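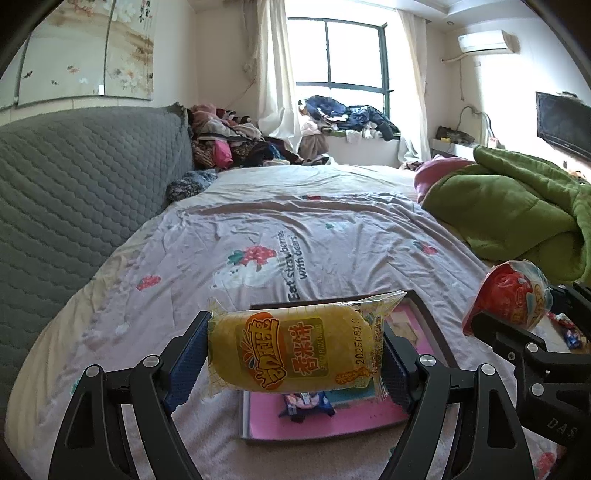 What's the best way to keep snacks on a bed without sleeping in the crumbs? Use a tray with a raised rim, keep everything wrapped until you're ready to eat it, and change the sheet more often than you think you need to.

---

I say this as someone who has eaten in bed for most of an adult life and has opinions. Thread, I guess. Mute me for the afternoon if you eat at a table.

---

The tray first. Mine is dark brown wood and the rim is the whole reason I bought it. I had a flat one before, from Dinex, very elegant, and every time I shifted my knees it delivered a mug of tea to the mattress. A mattress takes tea the way a filing cabinet takes paper. It's in there for good.

---

Sizing: measure the tray against your lap before you buy. I did not. It sits next to me like a guest.

---

The rice cake question. The individually wrapped kind, yellow wrapper, 香米饼 on the front. I am very fond of them. They are also the loudest food I have ever opened at 2 a.m. and they shatter if you look at them with intent.

---

Technique for rice cakes: tear one end only. Eat out of the wrapper, like a tiny sleeping bag. Fold the wrapper over when you're done and the crumbs stay inside. I learned this after 29 nights of feeling like I'd been lightly breaded.

---

Round things are worse than flat things. I've got a red and white one with a cartoon face on it, and anything round will find the low point of the bed, which is wherever you are.

---

Small candy has the same problem plus stealth. You'll find it with your hip. Candy goes in the tray, and when the tray gets full the candy migrates onto the sheet, and then you have a situation. I currently have a situation.

---

About the sheet. Yes, it's lavender-pink with strawberries and bears. Yes, it says "Eat strawberries with bears!" on it. I'm a grown person with a pension plan. It was 70 percent off at Bulto and the plain gray was full price.

---

I will defend a busy print on practical grounds, though. A crumb on a white sheet is an accusation. A crumb on a strawberry is basically a seed.

---

It also wrinkles if you breathe near it. There's a crease across mine that has survived two irons and a period of optimism. I've stopped fighting it.

---

Someone is going to bring up the headboard, so: gray, quilted, honeycomb stitching, torn at the top corner. I've been meaning to fix it since July. I own a curved needle. I know where the curved needle is. That's as far as the project has gone.

---

If you're shopping for a headboard and you snack, skip the quilting. Every little honeycomb cell is a place for sesame to retire. I go over mine with the brush end of the vacuum and it still gives things back.

---

Things I've tried that didn't work:

- a Ticona lap desk with a cushion underneath (tips toward whichever leg is asleep)
- a towel over the duvet (now you have a crumb towel, and you have to carry it somewhere)
- a "no snacks after ten" rule, which I kept for one evening while out at dinner

---

Paper stuff and food on the same tray: I do it, I don't recommend it. The pink thing at the bottom of mine ended up as a base layer, and snack packets and cards have been settling on top of it like leaves. If I need it I have to excavate.

---

My actual routine, for the person who'll ask. Tray comes off the bed before the light goes out. Wrappers in the trash, the paper goes back under the candy where it lives. Then I stand up and snap the top sheet once, hard, toward the wall.

Takes 20 seconds. I do it maybe half the time.

---

Wash day: shake the sheet outside before it goes in the machine. I skipped this once and a toffee went through a full warm cycle with my Cernach pajamas. The pajamas have a shine now.

---

Before anyone replies "just eat in the kitchen": my kitchen has one stool and it wobbles. The bed has a view of the window and all my pillows.

---

Anyway, taking recommendations for snacks that don't crumble, melt, roll or smell. So far I've got gummies and cheese sticks, and I'm not sold on the cheese sticks.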